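분류: 생활용품 | 금속 가공 | 보온 용기

진공 단열 텀블러

진공 단열 텀블러(眞空斷熱-, vacuum insulated tumbler)는 내벽과 외벽 사이의 공기를 제거하여 내용물의 온도 변화를 늦추는 휴대용 음료 용기이다. 내·외벽의 재료로는 주로 오스테나이트계 스테인리스강을 쓰며, 손잡이가 없는 원통형 또는 아래가 좁은 원뿔대형이 일반적이다. 구조 원리는 실험용 듀어병과 같으나 유리 대신 금속을 사용하고 입구가 넓다는 점에서 구별된다. 한국어에서 '텀블러'는 대개 뚜껑이 있는 휴대용 컵을 가리키며, 영어 tumbler의 본래 뜻인 굽 없는 유리잔과는 쓰임이 다르다.

어원

영어 tumbler는 '구르다, 넘어지다'를 뜻하는 동사 tumble에서 파생하였다. 초기의 잔은 바닥이 둥글거나 뾰족하여 내용물을 비우기 전에는 내려놓기 어려웠다는 설명이 널리 알려져 있다. 이후 바닥이 평평한 잔에도 같은 이름이 쓰였다.

단열 원리

용기 내부의 열은 전도, 대류, 복사의 세 경로로 이동한다. 이중벽 사이를 고진공으로 유지하면 기체에 의한 전도와 대류가 크게 줄어든다. 복사열은 진공으로 차단되지 않으므로 내벽의 바깥면에 구리 도금을 하거나 알루미늄박을 감아 방사율을 낮춘다. 남는 손실은 내벽과 외벽이 만나는 입구 테두리의 금속 전도, 그리고 뚜껑을 통한 손실이다. 입구가 넓은 텀블러는 병형 제품에 비해 뚜껑 면적이 커서 같은 용량에서도 보온 성능이 낮게 나타나는 경향이 있다.

단순 이중벽 제품은 벽 사이에 공기가 남아 있는 것으로, 진공 제품과 외형이 비슷하나 성능은 뚜렷이 떨어진다. 뜨거운 물을 담은 뒤 외벽 중앙부가 빠르게 따뜻해지면 진공층이 없거나 파손된 것으로 판단할 수 있다.

재료

식품 접촉면에는 STS 304(18-8강)가 가장 많이 쓰이고, 염분이나 산에 대한 내식성을 높일 때에는 몰리브덴을 첨가한 STS 316을 쓴다. 외벽에는 비용을 낮추기 위해 200계 강을 쓰는 경우도 있다. 내면은 전해연마로 표면 거칠기를 낮추어 오염물의 부착을 줄인다. 외면은 헤어라인 연마, 분체도장, 실크 인쇄 등으로 마감한다. 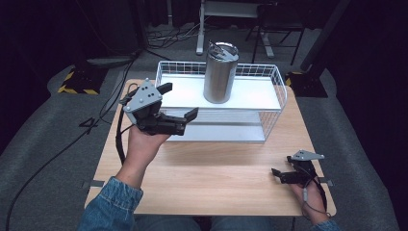

제조 공정

판재 또는 용접관을 절단하여 원통을 만든 뒤 수압 성형으로 내통과 외통의 형상을 잡는다. 두 통을 입구에서 용접하고 바닥을 결합한 다음, 진공로에서 가열하면서 바닥의 배기구로 공기를 빼낸다. 배기구는 미리 놓아둔 봉착용 유리 또는 납재가 녹아 막힌다. 벽 사이에는 잔류 기체를 흡착하는 게터를 넣어 장기간 진공도를 유지한다.

생산업체 진두라(Dindura)의 공정 기술자 라이몬즈 레바네(Raimonds Rebane)는 입구 용접부의 두께 편차를 진공 불량의 주된 원인으로 분류하였다. 그가 검사한 시제품 1,508개 가운데 불량은 62개였으며, 대부분 용접부의 미세 기공에서 비롯하였다.

뚜껑

뚜껑은 개폐 방식에 따라 슬라이드식, 플립식, 나사식, 빨대식으로 나뉜다. 슬라이드식은 한 손으로 조작하기 쉬우나 완전 밀폐가 되지 않는 제품이 많다. 나사식은 밀폐성이 높은 대신 마실 때마다 뚜껑을 풀어야 한다. 본체와의 접합부에는 실리콘 패킹을 끼운다. 패킹은 냄새가 배거나 경화되기 쉬운 소모품으로, 별도 부품으로 판매되기도 한다.

용량과 성능 표시

용량은 소형에서 700mL를 넘는 대형까지 다양하다. 표시 용량은 가득 채운 부피와 뚜껑을 닫을 수 있는 실용 부피로 구분되며, 두 값을 혼용하여 제품 간 비교가 어려운 경우가 있다. 마트비 로마니우크(Matvii Romaniuk)는 자코프(Zokow) 시험소에서 측정한 자료를 바탕으로, 한 제품의 만수 용량이 518mL일 때 실용 용량은 이보다 뚜렷이 작다고 보고하고 두 값을 함께 적을 것을 제안하였다.

보온 효력은 규정 온도의 물을 채우고 일정 시간 방치한 뒤의 수온으로 나타낸다. 측정값은 초기 수온, 주변 온도, 예열 여부에 따라 달라진다.

관리

염소계 표백제는 스테인리스강의 부동태 피막을 손상시켜 공식(孔蝕)을 일으킬 수 있으므로 사용하지 않는다. 커피나 차의 착색은 과탄산나트륨 용액으로, 물때는 구연산 용액으로 제거한다. 드라이아이스나 탄산음료는 내부 압력을 높여 뚜껑이 튀어 나갈 위험이 있다. 우유와 과즙은 변질되기 쉬워 장시간 보관에 적합하지 않다. 외벽이 심하게 찌그러지면 내벽과 접촉하여 단열 성능을 잃을 수 있으며, 진공층의 재생은 통상 이루어지지 않는다.

관련 문서
듀어병
보온병
스테인리스강
전해연마
게터(진공)
타시데미르(Taşdemir) 용접법

문의: 편집부 | 저작권 안내 | 맨 위로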